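Small Appliances: Toaster Placement and Crumb Control

The December note on kettles drew more replies than expected, and most of them asked about toasters. What follows covers where the toaster goes, how slices are handled, and what to do about crumbs. It applies to the shared kitchens at Prondden and Pesonen. Lendent has built-in units and should keep using the card taped inside its cupboard door.

Placement. A toaster used at the table should stand to one side, with the controls reachable without leaning across the slots. Keep the middle of the table free for plates and for moving bread back and forth. The cord should run to the nearest wall outlet and should not cross the side where people sit. Extension cords are not to be used with any heating appliance in either kitchen. Leave a hand's width between the toaster and anything made of paper, cloth or thin plastic.

Slice size. Most complaints about uneven browning trace back to bread that is too tall for the slot. The part that sticks out gets little direct heat. Tall slices should be turned end for end after the first cycle and given a second, shorter one. Setting 3 is a reasonable start for sandwich bread. Dense loaves with a hard crust may need 5, but the crust darkens well before the crumb does, so check partway through. Frozen slices go in one setting higher than fresh slices of the same loaf.

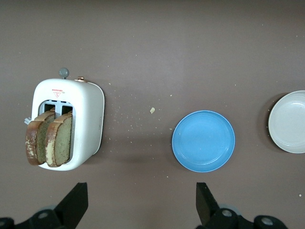
White toaster with two slices, and crumbs on the tabletop.

Crumbs. There are two separate problems, and they need separate handling. Crumbs inside the toaster collect on the tray and scorch, which causes the smell reported at Pesonen. Crumbs on the table come from carrying toast across it to the plates, and from crust that flakes when it is pulled out by hand. Moving the plate next to the toaster before lifting the slices reduces the second problem a good deal. A matte tabletop in a brown or gray tone hides crumbs well, so wipe it after each use whether or not it looks dirty.

Use a dry brush first, then a damp cloth. Starting with the cloth turns fine crumbs to paste and pushes them into the table joints. For the tray, unplug the toaster, let it cool fully, slide the tray out over the trash can and brush it off. Do not wash the tray and put it back damp. Do not turn the toaster upside down and shake it, as this moves debris onto the heating wires.

Stuck slices. Unplug first. Raise the lever as far as it will go, then ease the slice out with the wooden tongs. These hang on the hook beside the sink in both kitchens. Knives and forks stay out of the slots at all times, including when the plug is out, as they bend the guide bars and the next slice will jam in the same place.

Outside surfaces. Glossy white finishes show fingerprints and yellow near the slots if grease is left on them. A cloth with a drop of dish soap is enough. Scouring powder dulls the finish and takes printed markings off.

Replacement trays can be requested from Hazem Zerouali through the Zemania supply form, line 11. Give the kitchen name and the model number from the underside of the toaster.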